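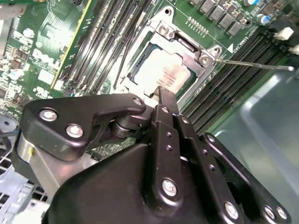 Cuadros Cell, Desktop Teardown
Inspection checklist with comments
Site: Grultcombe
Cell supplied by: Kotirance
Inspected for: Fadano, Friday, July 31, 2020

Print this page | E-mail this page

Ratings used: OK, Not OK, Open. Open means we were told something and could not check it. There are more Opens on this sheet than we like. The rating covers the day of the visit only.

Section A. Before the arms are powered

A1. Power cord removed from the computer, not just switched off at the back.
OK.

A2. Waiting time after unplugging, before any metal tool goes inside the case.
Not OK. The work instruction says "allow to discharge." For how long? Write 2 minutes and hang a timer on the wall.

A3. Grounding of the table, fixture plate and gripper fingers.
Open. The supplier's binder says the whole cell is "fully static safe," a phrase that commits them to very little. We asked for a resistance reading between the fingertips and ground and were given the binder again. Measure it, write it down, repeat monthly.

A4. Case side panel off and stored away from the arm's path.
OK.

A5. Case can't slide when pushed from the side.
Not OK. A desktop tower lying on its side feels heavy and planted. Push it with one hand and see. The instruction relies on the weight of the machine, and the weight changes as parts come out. Fit stops on at least two edges.

A6. Risk assessment covers this task.
Not OK. The one on file was written for box handling. Somebody changed the title.

Section B. Arms and stops

B1. Emergency stop within reach of every standing position.
OK at the front. Not OK at the rear.

B2. Emergency stop halts both arms.
OK, tried three times. On the first try the operator wasn't sure which button belonged to which arm. Label them.

B3. Speed limit when a person is at the table.
Open. The pendant shows 50 mm per second. A number on a screen is a setting. Get it timed over a known distance with the gripper fitted, and keep the result with this sheet.

B4. Gripper force limit.
Not OK. The cap is 15 N in the program, but any operator can raise it without a password, and the log doesn't say who did. "Our people wouldn't do that" was the comment we got. Lock it.

B5. Gripper behavior on power loss.
OK. Holds the part. Whoever frees the part afterward needs a written way to do it, and there isn't one yet.

B6. Gripper cables clear of the workpiece at full reach.
Open. Checked in the poses we were shown. We were shown the good ones.

B7. Two arms, shared space.
Open. The supplier states the arms "cannot meet." We asked what stops them and heard that the software does. Fine, but then the software version belongs on the inspection record, and an update means this item gets done over.

Section C. At the socket

C1. Load lever and frame fully open before the gripper comes near the processor.
OK. Make it a hold point in the program with a confirm step. At present it depends on somebody looking.

C2. Processor taken by its edges, lifted straight up.
Open. Going straight up is easy to say. Paste makes a chip slippery on top and can make it stick where you don't want it to. Run the lift slowly on scrap boards until there is a record worth reading. Kotirance quotes 100 clean lifts. We asked on what boards, with what paste, and who was counting, and we are waiting to hear.

C3. Thermal paste kept off the fingers.
Not OK. No wipe-down step anywhere in the cycle. Add one, name the wipe, and say where the dirty ones go.

C4. Memory slots clear of the gripper body on approach.
OK for the approach angle in use. The clearance should be checked with modules fitted too, unless the instruction says they come out first. It doesn't say either way.

C5. Socket contacts never touched, by finger, glove or gripper.
Not OK as written. The instruction says "avoid contact where possible." Strike the last two words.

C6. Empty socket covered before other work goes on inside the case.
Not OK. There is no cover step. One dropped screw in an open socket and the board is scrap, and if the board was meant for resale, so is the business case.

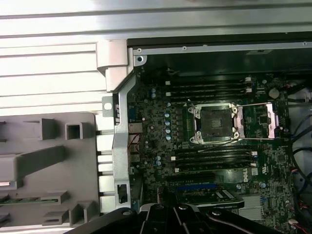 Does a slow arm still need a risk assessment when all it handles is computer parts?
It does. Low speed lowers the force of a bump and does nothing for pinched fingers, sharp case edges or a charged power supply. The assessment has to cover the arm, the tool on it, the part and the person who clears a jam.

C7. Coin-cell battery: removed, or left in, by written rule.
Open. Two operators gave two answers. Both sounded certain.

C8. Loose wires near the socket secured or moved before the arm goes in.
Not OK. Thin wires are just what a finger joint picks up. The instruction mentions "large cables" only.

Section D. Table, fixture and parts

D1. Fixture plate bolted down and position checked at start of shift.
Bolted, OK. Position check, Not OK: the sheet was signed for the whole week already, in one pen.

D2. Each holder marked with the part that goes in it.
Not OK. If a chip can be set down turned the wrong way, sooner or later it will be. Mark the corner.

D3. Parts released only when seated.
Open. The gripper reports "open." It has no opinion on whether the part is down.
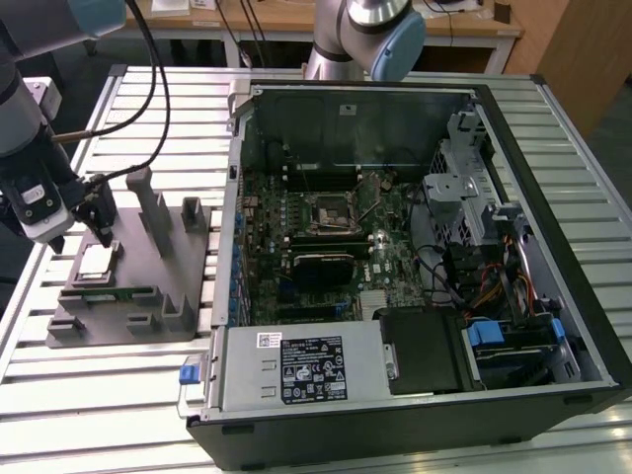
Cuadros cell: open tower on the slatted table, fixture plate and CPU holder at left.

D4. Power supply left in place and closed.
OK. Keep it that way. Opening one is outside this task, whatever the sales sheet says about "complete teardown."

D5. Paperwork and drinks kept off the table.
OK.

D6. Sharp edges on drive cage and case noted in the work instruction, cut-resistant gloves for hand work.
Gloves OK. Note missing. Gloves come off before anyone handles a board unless they are static rated, and these aren't marked.

Section E. Actions

Before next run: A2, A5, A6, B4, C5, C6.
Before the September visit: A3, B1 rear stop, B3, C3, C8, D1, D2, and labels for B2.
With Kotirance, in writing: B7, C2, D3. A phone call doesn't close an item.

The cell may be run for trials with the operator at the front stop. It is not released for unattended work. We were asked twice to change that line and it stays.

Print this page | E-mail this page

We use cookies to remember your settings and count visits. By staying on this site you accept our cookie policy. Accept | Manage settings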